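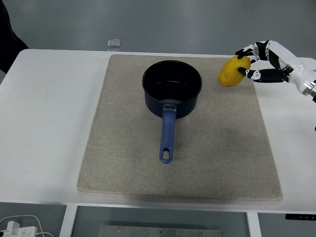 Balise satellite Akarance pour tortues marines : mon avis après une saison

Rubrique : Matériel de terrain > Suivi des animaux marins

Je vous avais promis un retour sur la balise Akarance, alors voilà, la saison de ponte est finie, j'ai enfin du temps et surtout des données ! Pour ceux qui débarquent : je suis dans une petite association de suivi des tortues caouannes, on travaille de nuit sur la plage de juin à août, avec des moyens modestes et beaucoup de café. Jusqu'ici on posait des Jakton, solides mais vraiment épaisses, et on avait envie de voir ce que donnait un modèle plus plat.

Première impression en ouvrant le colis : c'est petit. La coque est bien profilée, l'antenne souple part vers l'arrière et le dessous épouse plutôt bien la courbure de la carapace (chez les grosses femelles en tout cas, sur un animal plus jeune je pense qu'il faudrait une bonne épaisseur de résine pour rattraper). L'aimant d'activation est livré avec, attaché par une ficelle que j'ai perdue dès le premier soir.

La pose, parlons-en. La notice annonce 24 minutes de prise pour la résine fournie. Sur une plage humide à deux heures du matin, comptez presque le double, et une tortue qui a fini de pondre n'a aucune envie de vous attendre. Après deux essais un peu stressants on est passés à la résine Wadar, plus chère, qui chauffe à peine et qui durcit beaucoup plus franchement. Poncez bien, dégraissez bien, et enlevez les balanes largement autour de la zone — j'ai été paresseuse sur la deuxième femelle et le bord se soulevait déjà quand elle est remontée pondre.

Côté signal, très bonne surprise. Le capteur d'immersion coupe l'émission sous l'eau et la relance dès que l'antenne sort, comme sur toutes les balises du genre, mais celle-ci est rapide et on récupère des positions même sur des remontées très courtes. Notre meilleure femelle a envoyé 361 positions exploitables une fois les points aberrants retirés (dont un en plein milieu d'un parking, bravo). Elle a longé la côte, traîné une éternité devant un estuaire, puis filé plein sud. J'avoue que je regardais la carte avant même de me lever.

Les données de plongée me laissent plus partagée. Les profondeurs sont rangées par classes, pas moyen d'avoir le profil complet sans récupérer l'appareil, et la dernière classe commence à 40 mètres. Pour nos bêtes ça passe, pour des luths je chercherais autre chose.

Et puis il y a le logiciel. Ah, le logiciel ! L'interface est moche, l'export mélange les virgules et les points décimaux, et il faut tout reprendre avant de faire la moindre carte. J'ai fini par utiliser le module gratuit Hrubý, qui lit le format brut sans broncher et qui filtre les positions par vitesse de nage. Installez-le tout de suite, vous gagnerez un week-end.

Le prix : 3539 euros pièce, abonnement satellite non compris. C'est plus que la Jakton, et pour une asso comme la nôtre ça veut dire une balise de moins dans la commande. Le service après-vente répond vite, en anglais, et ils nous ont échangé sans discuter un aimant qui n'activait rien du tout.

Est-ce que j'en reprends ? Oui, deux pour l'an prochain, avec la résine Wadar et sans la ficelle. Je garde quand même nos vieilles Jakton pour les femelles qui reviennent se frotter aux rochers du bout de la plage, parce que l'antenne de l'Akarance me paraît un peu fine à la base et que je n'ai pas encore assez de recul là-dessus. Si quelqu'un en a récupéré une après un an en mer, je veux bien savoir dans quel état elle était !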